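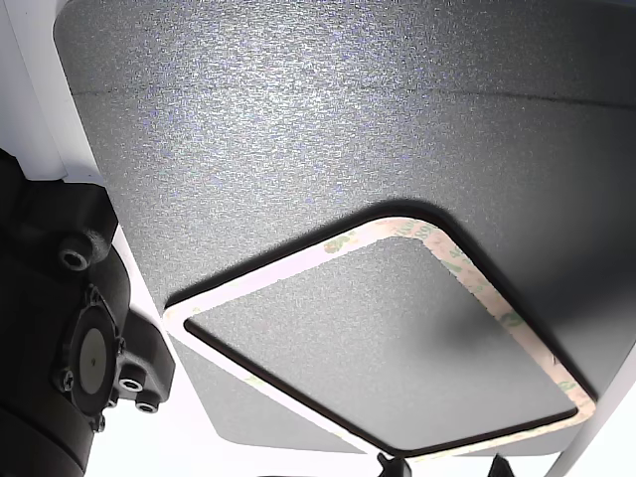

Figure 1. Recessed pad in the dark gray panel, with double-sided tape along all four sides of the rounded square.

We use cookies to improve your experience on this site. Accept | Manage settings

10 June 2023
Yae Nomura, Lenni Partanen, Sushil Negi

3.2 Parts and surface preparation

The study looked at how well small flat parts stay in place when they are fixed with double-sided tape in a shallow recess. The layout in Figure 1 was chosen for the main series. The tape follows the edge of the rounded square and leaves the middle of the pad open. We call this the perimeter layout. In the earlier Clamville trials the whole pad was covered, which used more tape and made parts hard to remove without bending them.

Panel finish matters for this kind of joint. The surface of the panel is finely speckled and feels like fine sand, and the pad has a similar grain but is a little smoother and more matte. Tape holds less well on a coarse finish, so every pad was wiped with alcohol and left to dry for 18 minutes before taping. Pads that had been touched by hand after wiping were cleaned again.

Tape was cut to the shape of the recess and laid by one person, Joonas Keskinen, for the whole series. A second person checked the corners. Lifted corners were the most common fault in the Clamville trials – usually on the side laid last – and any frame with a lifted corner was thrown away.

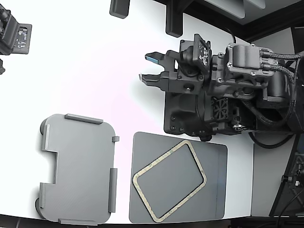 Plates were 3D printed flat and used as they came off the printer, with no sanding. Their surface keeps the fine lines left by printing. The raised rails near the perimeter stiffen the plate and give it a edge to locate against, while the notch shows which way round it goes. We kept the rails short of the corners in the final drawing, as continuous rails had made the plate curl during cooling. Work was done on a white tabletop, where loose bits of liner and dust are easy to spot.

3.3 Holding tests

We tested 80 plates at the Rantala workshop. Each was pressed down by hand for 2 minutes and then left overnight. Plates were pulled straight up at a steady rate until the tape let go, and the peak load was written down together with where the joint had failed. Sorcha Ó Néill repeated part of the series at Preluvton with tape from the same roll.

Roughly 455 grams of filament was lost to failed prints before the rail drawing was settled. These prints were left out of the results. Plates that had curled enough to rock on a flat table were also left out, even if they could be pressed flat by hand.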